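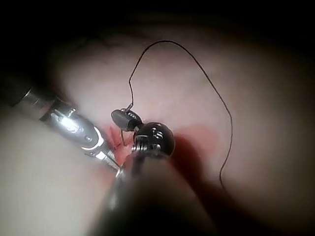 Section 6: Placing a simple interrupted stitch

This section covers a single interrupted stitch on the Drestow soft-tissue pad. Work through Section 5 (Mounting the pad) first. The pad should be clipped into its tray and should not shift when you press on it with a closed grasper.

You will need:
Drestow pad, mounted
one curved needle with black thread attached
grasper (left hand)
needle holder (right hand)
Cluvel sharps pot, lid open
a ruler marked in millimetres

CAUTION: The needle is sharp. Pick it up with the instruments only, and know where it is before you look away from the pad.

6.1 Loading the needle

1. Trim the thread to 20 cm. Longer lengths are hard to manage and tend to loop around the jaws.
2. Lift the needle by the thread and let the point rest lightly on the pad.
3. Take hold of the needle with the right instrument, a little past the halfway mark on the side away from the point.
4. Turn the needle until it sits square to the jaw.
5. Close the jaw fully and give the thread a gentle tug. If the needle swings, let go and load it again.

Note: Do not grip the needle by the very tip or right where the thread joins. Both spots damage easily, and a blunted point will drag on the pad surface.

6.2 Placing the stitch

1. Bring the grasper in from the left and steady the pad beside the incision. Light pressure is enough. If the surface puckers, ease off.
2. Set the needle point 2 mm back from the edge of the incision, with the point facing straight down into the pad.
3. Rotate the wrist so that the needle follows its own curve. Do not push it forward in a straight line.
4. Stop when the point shows on the far side. It should come out the same distance from the edge as it went in.
5. Take the needle behind the point with the grasper, then release the right jaw.
6. Draw the needle through along the curve until a short tail is left on the entry side.

CAUTION: If the needle will not turn, back it out the way it came. Forcing it will bend it and tear the pad.

6.3 Tying off

1. Park the needle where you can see it, clear of the incision.
2. Wrap the long end twice around the closed right jaw.
3. Open the jaw slightly, take the short tail and pull it back through the wraps.
4. Lay the knot flat. The edges should meet without bunching.
5. Make two more single throws, changing direction each time.
6. Cut both ends, leaving enough to pick up for removal.

Note: Tying too tightly is the most common fault on a new pad. Judge tension by the edges.

6.4 Finishing up

Drop the needle into the sharps pot and close the lid before you move the tray. Wipe the pad with a damp cloth and leave it uncovered to dry. Replacement pads are kept in the grey drawers at the Droddale training room and can be requested from Riet Verstraete. Send corrections to this section to Jagadeesh Hegde.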